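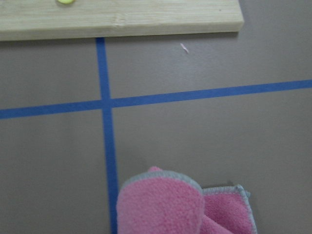

Derek Garside wrote to me that tape is a bad idea for dividing a work area, that it always leaves glue behind, and that I should draw my lines with a pencil like a normal person. I promised him a longer answer, so I make a small thread about it.

First, the pencil. I tried the pencil in my old apartment. It went gray on gray and I could not see the line in the evening. Then I wiped the surface with a damp cloth and the line was gone also in the morning.

Blue painter's tape I can see from the door. One strip goes one way, one strip goes the other way, and they cross. Now I have four fields and I did not buy any furniture.

What I do there: I sort small things. Buttons, beads, snaps, the little parts that come out of a jar when you inherit a jar. My aunt in Marnura gave me hers in March and I have been busy with it ever since.

My fields have a fixed order. Far left is for things I keep. Far right is for things I give away. Near left is for things which need washing, and near right is for "I don't know what it is."

The last field fills up first. I think this is normal with an inherited jar.

About the glue, because Derek is partly right. Painter's tape does leave something if you forget it. I left mine in the old apartment through a whole summer, with sun on it every afternoon, and it came up in small pieces and I needed cooking oil and a lot of patience.

So now I change the tape every second week. I pull it slowly and low, almost flat back over itself. If I pull it straight up, it tears.

My strips are not very straight, I know. Somebody will write this in the replies, so I write it first. I put the tape down by eye. For a drawing it would bother me, for buttons it does not.

If you want it straight, make a small mark at both ends, fix the tape on one mark, hold it tight in the air until you are over the second mark, and only then put it down. Pressing it down bit by bit as you go makes a curve. I learned this when I painted the hallway.

Now the board. A pale wooden board lies along the back of my area, and it is the part I would not give up. A round bead rolls. It will always roll to the place where you can't reach it with your hand. With a board behind, it stops there.

I also put on the board the pieces that must wait. If I find one pretty button and I hope that its sister is still in the jar, it goes up on the wood. Otherwise it gets mixed again and I look for both.

The board was sold as a shelf by Donska, in the box with returned things. It is 376 mm long, a strange size, and I guess this is the reason why it was returned. I did not cut it or oil it. The edge was already smooth enough for my sleeves.

A question from yesterday: is a tray with compartments not simpler? I have one, from Toline. It is good for storing. For sorting I find it too small, my fingers do not fit well in the corners, and when a field is full I can't make it bigger.

With tape I lift one strip and put it a little more to the side. Finished. When the "don't know" pile grew, I moved the line two times in one evening — the pile for washing had to live with less space.

A few small rules that work for me, maybe for you too.

Wipe the surface and let it dry before you tape. On dust the tape holds for one hour and then the end curls up, and a bead goes under it.

Press the crossing with your thumb. There it is double thickness, and flat things like sequins catch on this little step if it stands up.

Fold the last bit of each strip under itself, so you have a tab to pull. I forget this every time and then I scratch with my nail for five minutes.

Take out only one handful from the jar. I mean it. The first evening I emptied the whole jar at once and after two hours I put everything back, unsorted, and went to bed angry.

Use the lamp from the side and low. Clear beads disappear if the light comes straight from above. From the side each one has a shadow and you find it.

Yes, I counted. A friend did not believe the jar was so big, so I counted only the buttons, and there were 636. Beads I did not count and I will not.

Most of the buttons are plain shirt buttons. These I put on thread, same size together, and tie the thread in a ring. It takes less space than little bags and you can see immediately what you have.

The ones with metal go separately. One rusty snap can stain a whole bag of white buttons, and I have such a bag now, so please learn from my bag.

For washing I use warm water, a drop of dish soap and a tea strainer. Not for wood, leather or anything with fabric on it. Those I only brush with an old soft toothbrush.

The give-away field goes to the sewing corner at Holroyd, the community house near the tram stop. They take buttons in any number and they don't mind if the set is not complete. Please ask first at your own place, some take only full cards.

Derek answered meanwhile. He says that he still prefers the pencil, but he will try the board, because his beads go behind the radiator. I count this as half a victory.

Tomorrow I go on with the next handful. If somebody knows a good way to get old thread out of buttons without poking a needle in the finger, write it under this post — I have a small heap of them waiting and only two thimbles, both too big.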